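Notes for session 2, Consumer Claims and Everyday Goods

Read these before class. They are fuller than what I'll say out loud, and they leave out the arguments we'll have in the room, so they don't replace coming.

## Where we left off

Last session was about food labels, where at least some of the words have rules behind them. Household goods are a messier area. A seller who writes "natural" on a storage basket, a rug or a lampshade is often making a statement so vague that it would be hard to prove false. Keep that in mind all the way through. A claim that can't be false isn't telling you much.

The working question for this session: when a shop says a thing is handmade, natural, traditional or sustainable, what would have to be true, and how would a buyer ever find out?

I picked woven storage for the main case. It's cheap, it's everywhere, and the sales language around it is close to shameless.

## The four words

**Handmade.** Most people hear this as "a person made it start to finish with simple tools." Sellers use it for a much wider range. A basket can be woven by hand over a frame that was cut and welded by machine, out of strands that were split, dyed and sized by machine. Is it handmade? I'd say partly. The tag will say fully, or rather it will say "handmade" and let you supply the rest.

There's a further wrinkle that students tend to miss the first time. Complex basket weaving is hard to automate, and a large share of woven baskets really do pass through someone's hands. So the word may well be accurate and still be a poor reason to pay more. If nearly all the competing goods are handmade too, the word sets nothing apart. It also says nothing about what the weaver was paid, which is what many buyers think they're being told.

**Natural.** Usually about material. Willow, rattan, seagrass, water hyacinth, paper cord. Paper cord is the interesting one: it comes from wood, so "natural" isn't a lie, but it's a factory product by any normal use of the word. Then ask about the coating. A natural strand under a synthetic lacquer is sold as natural. I have never seen a tag that named the lacquer.

**Traditional.** Whose tradition, and how old? A pattern can be traditional in one region and woven to order in another. A pattern can also be traditional in the sense that a catalog has carried it for a few years. Treat the word as decoration until someone attaches a place and a period to it.

**Sustainable.** Rattan and seagrass grow back, and sellers lean on that heavily. Growing back is one part of the matter. How much is cut, how it's shipped, how long the thing lasts in the house and what the finish does when it's thrown out are the other parts. A basket that falls apart in a year is a poor bargain however fast the plant grows.

## A term problem: "wicker"

Students write "made of wicker" in their papers every year, and I mark it every year. Wicker is a way of weaving. It isn't a plant. Willow can be woven as wicker, and so can rattan, reed, paper cord or plastic. A label that says "100% wicker" has told you nothing about the material while seeming to tell you everything.

Rattan, by contrast, is a plant (a climbing palm, more or less a vine in habit). Cane usually means the outer skin of rattan, peeled off in strips. Reed, in the basket trade, often means the inner core of the same plant, which confuses people who think of marsh reeds. None of this is secret, but shops mix the terms freely, and I doubt it's always by mistake.

From a photo, you mostly cannot tell these apart. You can tell color. You can often tell whether a weave is open or tight. You can't reliably tell rattan core from paper cord from a decent plastic imitation, and you certainly can't tell who wove it. Online listings depend on your forgetting that. 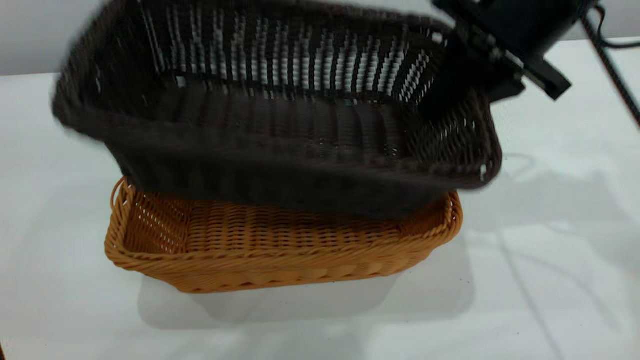

### Color, weave and what they're worth as evidence

Dark brown reads as old, solid, a little expensive. Tan and orange-brown read as rustic. Those are habits of reading, built up by years of catalogs, and they say nothing about the strand underneath. Dark material may be dyed, stained, smoked or molded that way in plastic. Pale or honey-colored material may be bare plant fiber, or may have been colored to look like bare plant fiber, which happens more than you'd think.

A tight weave is better evidence, though still weak. It uses more material and usually more time. It tends to hold its shape. But one basket can be tight in one part and open in another: rows of gaps up one wall, a close weave along the floor. Sellers describe the whole thing as "tightly woven" on the strength of its best side. When you assess a listing, ask which part of the object the claim was made about.

Weight would help. So would smell, and the feel of a cut end. All three are missing online, and that suits the seller fine.

### The case: Flutach and the tag

Flutach is a mid-price home goods brand that ran a storage line with a card tied to every piece. The card said the basket was "handwoven from natural fibers by skilled artisans, so no two are alike." I've used it in this course for a while now because it's so ordinary.

Take it in pieces.

*"Handwoven."* Plausible. See above. Weak as a reason to buy.

*"From natural fibers."* Which? The card gave no plant. The product page for the same item said "seagrass look." Put those two phrases next to each other and think about what "look" is doing there.

*"By skilled artisans."* A word for a worker that makes the work sound like a calling. It gives no place, no workshop, no wage. A person paid badly by the piece can be skilled. I would guess most of them are.

*"So no two are alike."* My favorite. Small faults and uneven sizes are turned into a feature, and the buyer who gets a lopsided one has been told in advance to enjoy it. The claim also works against returns.

Is any of it false? I can't show that any of it is, and you should resist the urge to write "Flutach lied" in your papers. What I can show is that the card gives a buyer almost no information while leaving a strong feeling of having been informed. Those are separate charges and the second is the one you can support.

### The survey that gets quoted

A trade newsletter out of Iltstead reported that 46 percent of shoppers would pay more for a handmade storage item. You'll meet this number in blog posts, usually without its source. The sample was 208 people. They were reached through a mailing list for a home goods fair in Neltside.

Problems, in the order I'd raise them:

- People on a home goods fair list already like home goods. They aren't shoppers in general.
- "Would pay more" is talk. Saying it costs nothing. We have no purchase records from the same people.
- The question didn't say how much more. A dollar is more.
- "Handmade" wasn't defined, so each person answered a question about their own private meaning of the word.

None of this proves the number is wrong. Something near it could be true of the wider public. The survey just can't tell us, and a writer who quotes it as if it could should lose a little of your trust.

### A better document, with its own faults

Compare the supplier sheet from Hodžić, a small importer. It names the plant for each item, the region it was cut in, the finish (a water-based varnish on some pieces, nothing on others) and whether there is a metal frame inside. It admits that the dyed pieces can mark a pale shelf if they get damp. I like a seller who tells you something you'd prefer not to hear.

Still, don't get carried away. The sheet is written by the firm about itself. Nobody outside the firm checked it, as far as I can find. Being specific makes a claim easier to test, and that is worth something, but a specific claim that hasn't been tested is still just a claim. Students who are properly suspicious of Flutach often go soft on Hodžić because the tone is modest. Modest is also a style, and it also sells.

The sheet also says pieces come with an 18-month guarantee against the weave coming loose. Read the exclusions. Damp rooms are out, which removes the bathroom, which is where a lot of people put these things.

## For your listing exercise

Choose one woven item from any online shop. Copy out every claim in the listing word for word, including the title. For each claim write down:

1. what would make it false
2. who could check it, and with what
3. what a reader is likely to believe after seeing it that it doesn't say

Most of the marks are in the third part. Papers that only complain that the seller is vague will get a middling grade - I know they're vague, that's why we're here.

Use the photos in the listing too, but be strict with yourself. Write what a photo shows, then separately what you assumed. If you write "rattan" because it looked like rattan, put it in the second column.

Two pages is plenty. Hand it in on paper at the start of class, with the listing printed and stapled behind it, as shops do change their wording and I'd like to see what you saw.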